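Tue 3 July

I have given up sugar in my tea again. It's the fourth attempt, if you count the one in November that lasted until the biscuits came out.

The plan this time is gradual. I was on two spoons, then one and a half, and for the past week I've been on one, levelled off with a knife like somebody weighing out gold dust. My sister swears by going cold turkey, but she also swims in the sea at Luleo before work, so I don't take her as a guide to anything.
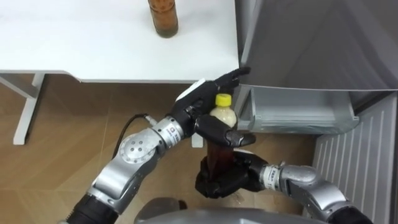
The trouble is that tea without sugar tastes of tea. I had no idea. I've been buying the big box of 500 bags for years on the grounds that they were all the same, and now I find mine taste of wet cardboard — quite good cardboard, but still. So I've bought a small tin of something called Qin, 60 bags, at a price I won't be telling the household.

It's nice. It would be lovely with a spoon of sugar in it.

I'm going down to half a spoon on Monday. If I get through the week I'm allowed a bun from the place by the station, and I've already decided which one.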